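Wanted: Home Testers for Screws, Anchors and Wall Plugs

Lykkegaard is looking for people who like fixing things to walls!

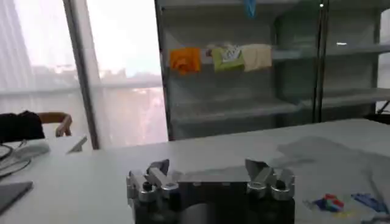
Do I need to be a tradesperson?
Anyone with a drill and a few jobs waiting at home can apply. We'd love to hear from first-timers as well as folks who hang doors for a living.

We send you a box of 6 fixings in August, you use them on your own shelves, gates or fences, and then you write up how it went. Good, bad, bent threads, all of it. Brick, block and drywall homes are all welcome (old plaster especially, we never get enough of that). Testers keep the hardware and get a $121 store credit once the write-up is in.

To apply, send Elsie Mottram a few lines on what you plan to put up and what your walls are made of.

Lykkegaard Fixings, Wovesside | Contact Elsie Mottram, Tester Desk | © Lykkegaard | Back to top

Comments

Lorraine Bellamy: Did this last time with the frame anchors, great fun. Are masonry bits included?

Elsie Mottram: Hi Lorraine! Bring your own bits, please.

gatepost227: Applied. Crumbly brick here, good luck to your plugs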